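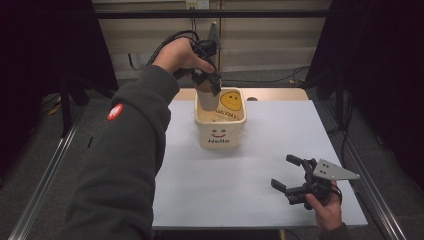

Dušan Begović has been selling people small bins for a good part of his working life, and he would like you to believe that yours is the wrong size. He says this pleasantly. He says it over coffee, in May, in the back office of Skornis, the home goods shop he manages, where the shelves hold more ways to hide trash than I knew existed.

I had come with a question I thought was simple. Why would anyone need a bin on the table? There is a bin under the sink. There has always been a bin under the sink.

"And how far is it from where you sit?" Begović asked. I told him it was across the kitchen. "So the cup stays on the table until evening," he said. "I don't judge. Mine did too."

This is the pitch for what the trade calls the desktop bin, a plastic tub you keep within reach of your elbow for paper cups, tissues and wrappers. It tends to come in cream or pale pink. Very often it has a face on it. Begović is fond of the faces and I am not, and we spent longer on this than either of us had planned.

"People are kinder to a thing with a face," he said. "They empty it. They wipe it. A gray bin gets kicked under the desk."

Does he have anything to back that up? He does not. He has customers who tell him so, and he has his sister, who named hers. I pointed out that customers who like a smiling bin enough to buy one may not be the best people to ask.

"Fine," he said. "But they came back for a second."

The numbers he does have are sales numbers. Skornis sold 823 of the small bins last year, across four models, and Begović recited this with some pride. What he can't tell me is how many are still in use. My own guess is that a fair share now hold pens, or charging cables, or nothing. He laughed at that and didn't argue.

We moved on to liners, where I expected to have the upper hand. A little bin with a plastic bag in it strikes me as a lot of packaging for the sake of a few tissues. The bag is usually too big, so it has to be folded down over the rim, and then it hangs over the sides and bunches at the corners. On a square bin it looks like a shower cap. If the point of the cheerful face is that you enjoy looking at it, covering part of it with clear film seems to defeat the purpose.

"You want the bag," Begović said. "Coffee dregs. Tea. You put one cup in with a bit left in the bottom and you'll want the bag."

Couldn't you rinse the bin?

"You could. Do you rinse the one under the sink?"

I changed the subject. He has a method for the overhang, for what it's worth. Push the bag down until it touches the bottom, fold the extra outward, then twist the loose part into a knot at the back, where it doesn't show. He charges nothing for this advice and, as far as I can tell, few of his customers take it. 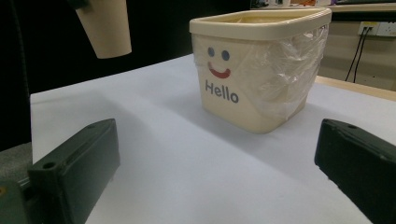 Tahsin Roy thinks both of us have it backward, and that the liner is the only useful part: a bag hung from a hook on the side of the table would do the same work, take up no room and never need washing. He has lived this way for years and says guests get used to it.

Begović, when I passed this along, winced. "A bag on a hook is a bag of garbage," he said. "It's just hanging there. You look at it while you eat."

He had a point, though I noticed it was a point about looks again. Nearly everything he told me was. Pressed on capacity, he admitted that two paper cups will take up most of the room in his smallest model unless you stack one inside the other. Pressed on price, he said the Gretholm, his best seller, is 21 dollars, and then he waited to see what I would do with my face.

"It's a nice one," he said. "It's got a proper thick edge. It doesn't tip."

Twenty-one dollars is a lot for something that doesn't tip. I said a yogurt tub would hold the same tissues. He agreed that it would, and said he'd used one himself for a while, and that it fell over whenever he opened the window.

I asked what he keeps on his own desk now. He reached behind the monitor and brought out a square tub, cream once, now closer to beige, with most of a smile left on the front. Inside were a paper cup, a receipt and a banana peel.

"Since this morning," he said. There was no bag in it. I asked about that, and he said he'd run out.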